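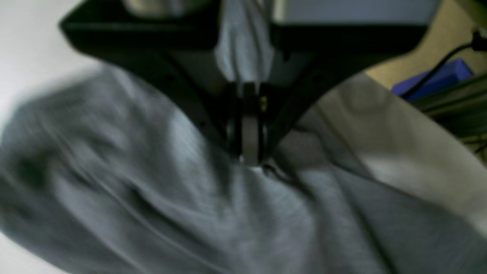

Deltusdale moved its developer open day to November this year, and I went mainly to hear how they use Zedden, the small scripting language they have been building their internal tools with. The office is on the second floor of the Park building, up the hill from Grirkton station. Doors opened at 9 a.m. and there was coffee until half past. I had written maybe a page of Zedden before that morning, all of it badly indented. The easiest way into the talks was the idea of a held resource, which in Zedden is called a clamp: you take a file or a connection, nothing else can touch it, and it is let go when the block ends. Think of two parallel fingers closed on a fold of grey cloth, and you have the basic idea. Everything else in the language is fairly ordinary. It has dynamic types, blocks, modules, and a standard library that is thin on dates.

Jamila Sarkar gave the first talk. She went through the history of the billing tools, which used to be shell scripts and were rewritten one at a time. There were 189 of them at the start. Some were two lines long and some had been copied between folders so often that the copies disagreed. Her team began with the ones that ran at night and left the reports until last. She showed one script before and after. The Zedden version was longer, mostly due to error handling, and she said she was fine with that.

After a break we were split up for the workshops. I was in the testing group with Rafsan Gazi. We had an hour to write tests for a parser that reads supplier price lists. The test runner starts quickly and the failure messages show the line and both values. I got stuck on string encoding for a good part of the session, and so did the man next to me. Rafsan said encoding is the most common question they get from new hires and pointed us to the section of the manual that covers it. It is in an appendix, and I would move it forward.

Lunch was sandwiches in the corridor. I talked to Mervin McIntyre, who maintains the package index. It had 513 packages that morning, and he removes anything that no longer builds on the current release. People complain about this every time. He sends a warning 7 weeks ahead.

The afternoon was about speed. Yasmine Hegazy ran the same import job in Zedden on two machines, with a file of 2000 rows, and then changed one loop so that it read in batches. The difference was easy to see. She was clear that Zedden is slow at number work and that they call out to C for it.

The closing questions were mostly about hiring and licenses. Shahnaz Gazi took those and said the license will stay as it is. Slides will go up on the open day page. The workshop exercises are already there, with the price list parser under "testing". I left at 4:30 and walked back down to the station.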